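From: Tumelo Maluleke
To: Mustura shared-studio list
Date: 30 March 2023
Subject: Re: One basket per person

Ieva Pärn wrote:

> Suha and I went over the storage question again and we both think
> the open baskets are the answer. One basket per person, everything
> soft goes in rolled up, the basket lives in the cabinet, and the
> desks are clear by evening. Rolled things take up less room than
> folded ones and you can see at a glance what you have. Seven baskets
> would cover all of us. If there are no objections I would like to
> order them before May.

I have objections, or at least questions. I do like a clear desk. I'm just not convinced that a basket clears one.

My understanding of the plan is that each of us takes whatever soft stuff is lying around, rolls it, drops it in, and puts the basket away. The first two steps I believe in. The third I have my doubts about, given how the Tekerora crates went. We had those for three months and they spent most of it on the desks, full, because a full crate on a desk looks like tidying that has already been done. 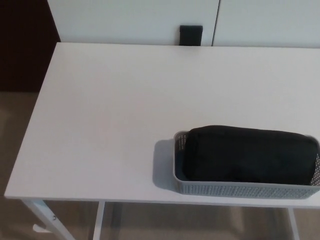
Black roll in the light gray basket, cabinet still a reach away.

One roll pretty much fills it, and it sticks up over the rim. So "one basket per person" really means "one bulky thing per person," and I own more than one bulky thing. I suspect Jaanus does too. And with the roll standing proud like that you can't stack a second basket on top without squashing something, which matters if all seven are supposed to share the cabinet. Has anyone measured the shelves? I mean with a tape, and with something in the basket. The Nukix catalog gives outside dimensions for an empty one and that tells us very little.

On seeing at a glance what you have: the little holes in the sides are fine for letting air through, but I wouldn't want to identify anything by peering into them. Two black bundles in two gray baskets will look the same to me. We'd want tags at the very least.

What I'd suggest is buying one more, filling both with the worst things we own, and seeing if they go in the cabinet with the doors shut. If they do, order the rest and I'll stop complaining. If they don't, Saulius still has the page for the deeper Liepiņa bins — uglier, with lids, but you can pile them up.

Could somebody reply with the shelf height before the order goes in?

Tumelo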